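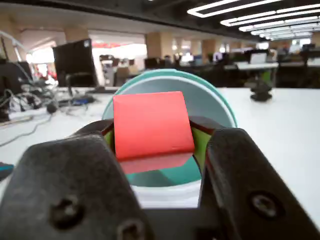
Ticket 2000 — Table by the monitors, open-plan office
Category: Furniture and desk items
Priority: 3
Raised by: Nana Annan
Assigned to: Fanni Mészáros
Status: Closed

Problem reported
The white table rocks when anyone leans on the side nearest the monitor. The cables on the left of the table drag when it moves. Please also say which pot the blocks are meant to live in, as I keep finding them on the table at the end of the day.

09:40 — Fanni Mészáros
Had a look before people were in. The floor is level there, I put a spirit level on it. The table isn't. One foot is screwed in further than the other three. This is a Brilo table like the ones in Salon, and those needed the same thing done in April.

10:05 — Fanni Mészáros
Wound the short foot out by 12 mm and tightened the lock nut. Rocking gone with an empty mug on the corner, came back slightly when I leaned on it. The lock nut had slipped, so I did it again with the proper spanner.

11:15 — Nana Annan
Better, thanks. It still moves a little if you push it from the chair side. Can the cables be clipped up while you are at it? Nothing must be unplugged without asking me first.

11:30 — Fanni Mészáros
Not unplugging anything. I have ordered a pack of 32 adhesive clips from Appiah and will fit them along the underside when they come. Until then please don't shift the table, lift it with two people if you have to.

On the blocks: the pot is the teal one with the two dots for eyes and the round knob on the side. The bottom part is clear, so you can see from your chair what has been put away.
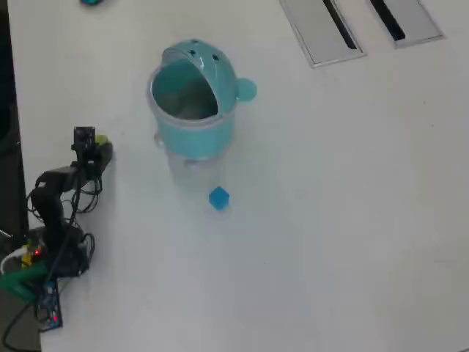 Teal pot with the clear base, blue block on the table in front of it.

14:20 — Nana Annan
Right, I had been using the drawer. Will tell the others. Is there a lid?

14:35 — Fanni Mészáros
No lid that I know of. Try Anau store cupboard, second shelf, there was a bag of odd lids in there.

16:10 — Fanni Mészáros
Clips arrived, fitted along the back edge and down one leg. Took around half an hour. Checked the foot again and it has held. Spare clips are in the drawer under the printer.

16:25 — Nana Annan
No rocking now. None of the lids fit. Fine to close.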